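Zustach Round Table Tops, Coated Finish

Product group: Table tops and bases
Sold by: Fosberg Contract Furniture Supply
Last revised: December 30, 2018

Overview

The Zustach round top is a replacement and new-build table top for cafes, break rooms, school dining areas and shared workrooms. It is supplied without a base and fits any column or four-leg base with a standard square mounting plate. The top ships flat, one per carton, with the mounting hardware in a bag taped to the underside.

The core is birch plywood. The upper face carries a two-part coating applied at the factory. The underside is sealed with a clear coat to limit moisture uptake. Both faces should stay sealed. If holes are drilled on site, brush sealer into them before the screws go in.

Finish and color

Coated tops are available in white, slate, brick red and yellow-green. Color is mixed by batch. Tops ordered at different times may show a slight difference in shade, most often in the lighter colors. Where several tops will stand in the same room, order them together and write "single batch" on the order form.

The coating is matte. It does not need wax or polish, and silicone polish will leave patches that are hard to remove.
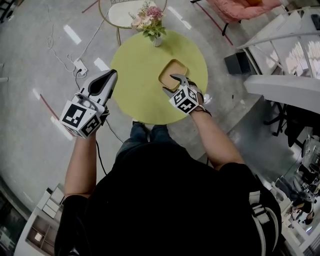 Edge options are square, eased and full round. The eased edge is the default and is shipped unless another is named on the order. Full round edges add one week to the lead time. Square edges are not recommended for dining areas used by small children.

Mounting

Place the top face down on a clean blanket. Center the base plate using the pencil marks on the underside. Mark the screw positions through the plate, remove the plate and drill pilot holes to a depth of 12 mm. Do not drill deeper. Drive the screws by hand for the last turn.

Pumberg column bases need the adapter plate, part 77, ordered separately. Radwan four-leg bases mount directly. Older Radwan bases with a three-screw plate are not supported.

Check the screws after the first 2 weeks of use and tighten if needed. After that, once a year is enough.

Care

Wipe with a damp cloth and mild dish soap, then dry. For ink and marker, use rubbing alcohol on a soft cloth and rinse with clean water. Do not use scouring pads, bleach or oven cleaner. Hot pans need a trivet. Trays and small boxes with unfinished bottoms can leave fine scratches on dark colors. 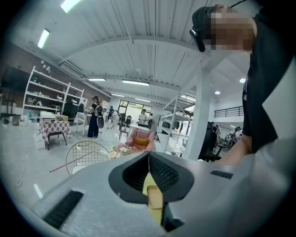 View across the room, November.

Repair

Small chips in the coating can be filled with the touch-up kit. Clean the chip, apply a thin layer, let it dry overnight and apply a second layer if the chip is still low. The kit is matched to the standard color and not to the batch. Full recoating is done at the workshop only. Tops sent in for recoating must be free of hardware.

Ordering

Minimum order for stock colors is one top. Custom colors start at 300 tops and require a signed sample. Lead time for stock colors is listed on the order form and changes with the season. Cartons must be opened and inspected before the delivery receipt is signed. Damage reported later is handled as a repair.

Technical questions, including base compatibility: Ivars Paju, product desk
Orders, returns and touch-up kits: Said Naciri, customer accounts

Related items: Pumberg adapter plate 77; touch-up kit; felt storage pads; Radwan four-leg base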